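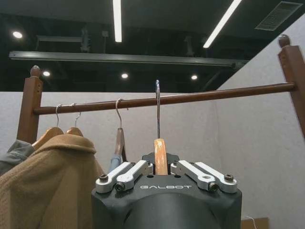

*A wooden hanger in the gripper, its hook at the rail. Coats are one of the chores people ask us about most.*

# Can a machine do it yet? Frequently asked questions

Last updated Wednesday, November 26, 2025

Kvam is a small newsletter about chores and the machines that are supposed to take them over. We have 2198 subscribers, most of whom would like to be told that the laundry is solved. These are the questions they send in.

### Can a robot hang up a coat?

Sometimes. Getting a hook over a rod is within reach for a decent arm with two working fingers, provided the rod stays put and the hanger is held straight. Getting the coat onto the hanger is much harder. A coat has no fixed shape, and sleeves go where they like.

### Why are clothes so difficult?

A box looks like a box from every side. A sweater looks like a sweater only when somebody has folded it. The machine has to find the collar in a heap, and the heap changes every time it pulls on something. Your teenager has the same trouble, with better eyesight.

### What about folding?

Towels, yes, at a pace that suits the retired. Shirts, if they are laid flat first. Fitted sheets, no, and we don't hold that against anyone.

### Is the shop floor any further along?

Quite a bit. Helmut Wendt runs the stockroom at Pletwood, a clothing store in Kumerdale, and let us stand in his way for a morning in January. The rails there are all one height and the hangers all one kind, and he keeps them spaced with a strictness we found slightly alarming. In our own test on a similar rail, an arm put 14 hangers up and dropped 4. Helmut hangs a full rail while complaining about the delivery schedule.

### Can one do the dishes?

It can load plates into a rack if the plates are alike and you have already scraped them. We leave it to you whether that counts.

### Should I wait before buying a dryer, a closet, or a house?

No.

### Which one should I buy?

We don't recommend products. We did look at the Vatar, a home model we saw at a trade show, and it picked up a sock very nicely. It then held the sock until a man came over.

### When will it all work?

We stopped printing dates after our first one went by. Readers have sent us 1637 guesses so far, and the most popular is "after I've moved out."

### Can I send in a question?

Please do. Reply to any issue. Questions about ironing go in a separate folder, which is getting full.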